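Cidance is looking for trail testers (paid, part-time, through June)

Hello, and thanks for stopping by! We're Cidance, a small maker of rain jackets, hiking pants and gaiters, and we are looking for people who spend a lot of time outdoors to wear our new shell jacket hard for a season and tell us what they think of it. If you've ever stood in a parking lot complaining to your friends about a hood that won't stay put, you may be just the person we want.
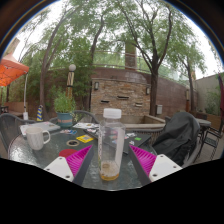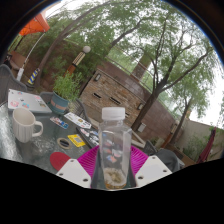 The jacket is called the Javport. It's a three-layer waterproof shell with long pit zips, a two-way front zipper and a hood that is meant to fit over a climbing helmet (we think it does, but we've all got rather similar heads around the office, so we'd love to hear from some others). Last season's testers on the MacAulay pant were wonderfully blunt with us about the ankle zips, and the pant that went on sale was a good deal better for it. We'd like the same treatment this time, please.

What you'd be doing

You'd get one jacket in your size, plus a repair kit and a bottle of wash. We ask that you wear it for at least 100 hours between the day it arrives and the end of June, in whatever weather your part of the country hands you. Hiking, snowshoeing, ski touring, dog walking in sleet, trail work, it's all welcome, as long as you're moving around in it and often carrying a pack. Shoulder straps and hip belts are what wear a shell out, and we can only learn so much from the rub machine.

Once a month you'll fill in a report on our Truvora page. It takes a little while the first time, then it goes quicker. There are boxes for weather, layers worn underneath, pack weight and washing, and a big open box at the end where you can write as much as you like (Fatima reads every word of it, and she has been known to write back with a list of questions longer than the report). We also ask for a few photos of the cuffs, the shoulders and the seams at the start, the middle and the end.

Who we'd like to hear from

You don't need to be an athlete, a guide or a person with a big following online. We want all sizes, from women's XS to men's 3XL, and we're especially short on tall women and on anyone who wears a 2XL or up. You should live in the United States, be 18 or older, and get outside in bad weather at least once a week during the colder months. If you sew or have worked in a gear repair shop, do mention it.

We're sorry to say we can't take people who work for another outdoor clothing company.

Pay and the fine print

Testers are paid $518 in two parts, half after the third report and half after the last one. You keep the jacket. If it fails in a way that makes it unsafe to go on using, stop wearing it, send us a note, and we'll mail you a label so we can get it back and cut it up. You'll still be paid in full. Please keep pictures of the jacket off social media until it's on sale.

How to apply

Write to Tsion Sisay, who runs the testing program, through the contact form on this site and put "Javport tester" in the subject line. Tell us your usual jacket size, your height, where you go and how often, and what you wear now. Then tell us one thing you'd change about it. A few paragraphs is plenty, though we never mind a long letter.

Applications close when we've filled every size. Questions about fit or fabric can go to Fatima Bako through the same form.

Posted 2022-09-10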